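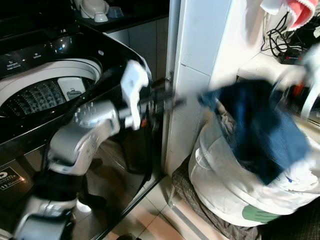

Man solle Jeans so selten waschen wie möglich, schrieb mir Isby nach dem letzten Vortrag, am besten gar nicht, lüften reiche völlig. Schöne Grüße, und ob ich das bitte endlich mal auf der Bühne sagen könnte.

(kurz warten, meistens lacht jemand)

Also gut, ich sage es: Lüften hilft. Aber wer mit seiner Hose im Garten kniet, kommt um die Maschine nicht herum, und darum geht es heute. Ich wasche dunklen Denim bei 40 Grad, auf links, mit wenig Waschmittel und ohne Weichspüler. Und bitte die Trommel nicht vollstopfen! Bei uns im Waschkeller Stadwood habe ich Ladungen gesehen, da passte keine Socke mehr dazwischen — das scheuert, und dann wundern sich alle über helle Streifen.

Frage ins Publikum: Wer macht vorher den Reißverschluss zu? (Hände zählen lassen, weiter)

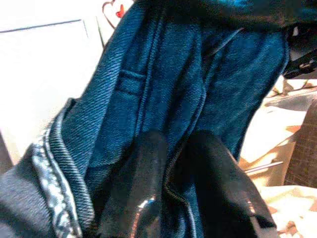 Beim Sortieren gehe ich nach Farbe und nach Abrieb, das Etikett kommt erst danach. Ich nehme jedes Teil einmal in die Hand und suche die Stellen, an denen Stoff doppelt liegt. Schaut euch den dicken Saum unten links an, der ist schon grauweiß gescheuert, während der Stoff daneben noch richtig blau ist. So eine Hose kommt bei mir in den Schonwaschgang, 12 Minuten kürzer, und danach auf die Leine.

(Überleitung zum Trockner, Glas Wasser!)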